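Ticket 1529
Product: Bosel fish finder, 6 inch display, with Surkonden transducer
Category: Sonar / depth reading / loses bottom
Status: Open, then solved, then open again (see end)
Opened: March 16, 2025

Problem
Unit loses bottom at anything over idle. Depth number starts flashing, then goes to dashes, then sometimes jumps to a crazy number (had it tell me 400 feet on Clarkum, lake is nowhere near that). Drop back to idle and it comes back after a bit. Temp reading fine the whole time. GPS fine.

Boat is a 16 ft aluminum, tiller motor. Transducer on the transom, starboard side. Used mostly for trolling for lake trout and walleye, some jigging. Worked perfect all last season up to October when I pulled the boat.

What changed over the winter
- New transducer bracket, the old one cracked
- Ran new wire from battery to the console
- Updated software on the unit
Yes I know, all at the same time. Don't start.

Already tried before opening this
Factory reset. Twice.
Checked the plug at the back of the head unit, no bent pins, no green crud.
Switched sensitivity from auto to manual, up and down. Up just gives me more snow.
Unplugged the bilge pump and the livewell pump in case of noise. No diffrence.

Reply from support
Thanks for the details. Please check in this order:
1. Voltage at the head unit with motor running. Should be over 12.
2. Transducer height. Face should sit slightly below the hull bottom, tail end a touch lower than the front.
3. Distance from rivets, strakes and the prop. Anything ahead of the transducer that makes bubbles will kill the signal at speed.
4. Depth range set to auto, not a fixed range.
5. Export the sonar log from a run where it drops out and send it.

Update, same evening
Voltage 12.7 motor off, 13.4 running. So not the wire. Range was on auto already.
Height, not sure. Bracket came with no instructions. Put a straightedge along the hull and the transducer is sitting above it by maybe the thickness of a pencil. Will drop it.
There is also a row of rivets right in front of it. Old bracket was further in, forgot about that.

Update, after first trip
Dropped it 1/4 inch. Better, holds bottom to a slow troll, still loses it when I speed up to move spots. Water was flat so it isn't chop. Ran the same stretch both directions, same result.
Caught 2 lake trout so not a wasted morning. Both on a spoon right off the bottom, when I could see the bottom.

Reply from support
Good progress. That strongly suggests air under the face. Move the bracket inboard, away from the rivet line, keeping clear of the prop. Please fill and seal the old holes before launching. Also still need the log.

Update
Moved it. Filled the old screw holes with marine sealant, let it cure overnight. Angle was off too, nose was pointing down a hair, leveled it.
Log exported to card. File won't upload, the ticket form says too big, limit seems to be 4000 KB. Cut it down to just the bit where it drops out and that went through I think. Let me know if you didnt get it.

Attachment 1 of 1
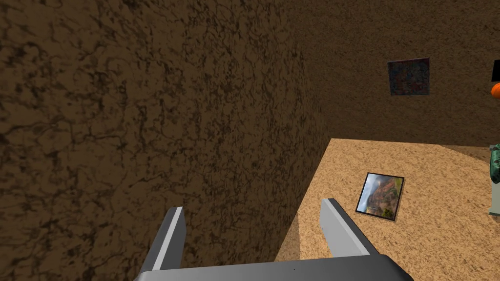 Render, gripper open, brown walls

Reply from support
Card log recieved, short but enough. Bottom return is strong at idle and breaks up as speed climbs, with clutter in the top few feet. Matches turbulence. No sign of a bad transducer element. Retest in the new position please.

Update, after second trip
Sarmiento this time, deeper water, some wind. Holds bottom at up to 20 mph now. Arches look right again, could see my jig going down the whole way. Marked fish in 60 feet and they were where it said they were. Calling it solved.

For anybody searching this later: straightedge along the hull, get the face just below it, stay away from rivets. Do that before you mess with settings. I wasted days in the menus.

Status changed to Solved

Update
Reopening, sorry. Different thing. Since the software update the shallow alarm won't stay off. Turn it off, save, restart, it's back on and beeping at 6 feet. Drives me nuts in the back bays. Keel offset resets to zero too, might be the same bug. Is there a way to roll back to the older version or do I wait for a fix? Don't want to lose my waypoints, got years of them on there.

Status changed to Open

Reply from support
Copy waypoints and routes to a card before doing anything. Then send the software version from the system info page and we'll check whether a rollback is available for your unit.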